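Dealer service department

A dealer service department is the part of a car dealership that maintains and repairs vehicles after they are sold. It usually shares a building with the sales showroom but has its own entrance, staff and hours. Most dealerships with a new-car franchise are required by their agreement with the manufacturer to keep one. Used-car lots may run a small workshop or send the work out.

Contents
1 Organization
2 Types of work
3 Pricing and labor time
4 Loaner vehicles
5 Customer areas and shop laundry
6 See also

Organization

The customer normally deals with a service advisor, sometimes called a service writer. The advisor takes down the complaint, opens a repair order, gives an estimate and calls the customer if more work is needed. The repair order then goes to a dispatcher or shop foreman, who assigns it to a technician according to skill and workload. In small departments one person does both jobs.

Technicians are commonly graded by experience. Entry-level staff do oil changes, tire rotations and inspections, while senior staff handle electrical faults, transmissions and engine work. Many manufacturers run their own training courses and limit certain warranty repairs to people who have passed them. Technicians often own their hand tools, and the dealership supplies lifts, diagnostic equipment and special tools.

The parts department is separate on paper but works closely with the service side. It stocks filters, brake parts, belts and other items that sell often, and orders the rest from a regional warehouse. A back counter serves the technicians and a front counter serves the public and outside repair shops.

Types of work

Work falls into three broad classes, according to who pays for it. Customer-pay work is billed to the vehicle owner. Warranty work, including recall repairs, is billed to the manufacturer under rules set out in the franchise agreement. Internal work is billed to another department of the same dealership, most often the used-car department, which needs trade-ins inspected and repaired before they go on the lot.

Routine maintenance makes up a large share of customer-pay jobs. A multipoint inspection is often done at the same visit and the results are handed over on a color-coded sheet – green for good, yellow for parts that will need attention, red for parts that should be replaced right away. Some departments now send the sheet by text message, with short videos taken under the car.

Express lanes were added at many dealerships to compete with quick-lube chains. They take cars without an appointment and are limited to short jobs. A car that needs more than that is moved to the main shop.

Pricing and labor time

Labor is usually sold by the flat-rate hour. A labor guide lists the time allowed for each job, and the customer pays for that time whether the technician works faster or slower. A dealership with a posted rate of $150 would charge $900 in labor for a job listed at 6 hours. Parts, shop supplies and taxes are added separately.

Warranty labor times are set by the manufacturer and tend to be shorter than those in the guides used for customer-pay work. The difference is a long-running source of disagreement between dealers and manufacturers, and a number of states have passed laws on how warranty labor must be paid.

Loaner vehicles

Loaners are cars lent to customers whose own vehicles will be in the shop for a day or longer. They are typically current models that are later sold as used, often at 4,000 miles or more. The customer signs a loan agreement and shows a license and proof of insurance. Departments without a loaner fleet may offer a shuttle within a set distance or an arrangement with a rental company.

Customer areas and shop laundry

Waiting rooms range from a few chairs near the cashier to lounges with desks and a play corner. The Werlow dealership in Dobre, for instance, rebuilt its lounge in August and now seats its waiting customers apart from the cashier line.

Uniforms and shop towels are generally rented from a laundry service, which picks up soiled items and returns clean ones on a fixed schedule. Stareler, a regional supplier, delivers to its dealership accounts every 7 days. Other dealerships wash and fold in-house, particularly where they keep only a few garments for office staff. Oily towels are kept in a covered metal can until they are collected, as they can heat up and catch fire when piled together. 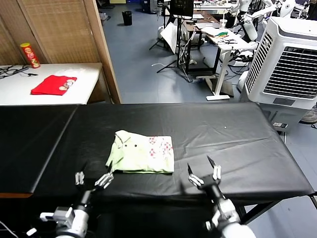
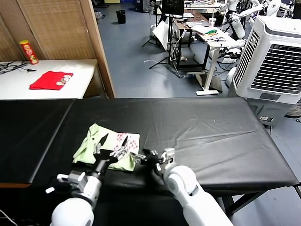 Light green garment with a checked or dotted section, on a black-covered table

See also

Auto mechanic
Car dealership
Extended service contract
Flasuron (dealer scheduling software)
Vehicle recall

This page was last edited on February 23, 2023.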